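Kofferband Wumdale, gewebt, mit Steckschließe

Ich verkaufe in meinem kleinen Laden ja eigentlich Taschen und Rucksäcke, aber nach Kofferbändern werde ich im Moment öfter gefragt als nach allem anderen. Also habe ich mir bei Görtz ein paar Muster kommen lassen und bin beim Wumdale hängen geblieben.

Das Band ist 227 cm lang und lässt sich stufenlos kürzen. Damit kommt ihr einmal quer um einen großen Koffer herum und habt noch Luft, falls auf der Rückreise doch der dicke Pulli dazukommt. Die Schließe rastet mit einem richtig satten Klick ein – ich mag das! Gewogen habe ich es auch: 68 Gramm, das merkt kein Mensch am Gepäckschalter.

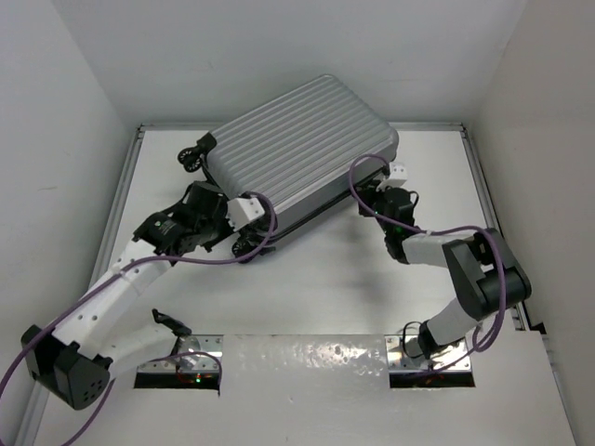
Hartschalenkoffer in Silber mit Längsrillen und schwarzen Rollen.

Bei gerillten Schalen legt ihr das Band am besten quer zu den Rillen an und zieht es erst fest, wenn der Koffer steht. Auf ganz glatten Schalen rutscht es anfangs ein bisschen, da hilft einmal kräftig nachziehen. Meine Kundin Britta Böttcher nimmt gleich zwei und legt sie über Kreuz, das geht natürlich auch.

Farben: Senf, Petrol und Ziegelrot. Grau kommt im Oktober wieder rein.

Waschen bitte nur von Hand und lauwarm, den Trockner mag die Schließe nicht. Ein Adressfach ist eingenäht, das Kärtchen dazu liegt bei.

Versand ist bei mir frei, sobald ihr zwei Bänder nehmt. Fragen zu Sonderlängen beantwortet Mattes Kuhlmann, am besten per Mail – telefonisch erwischt ihr ihn erst ab 14 Uhr.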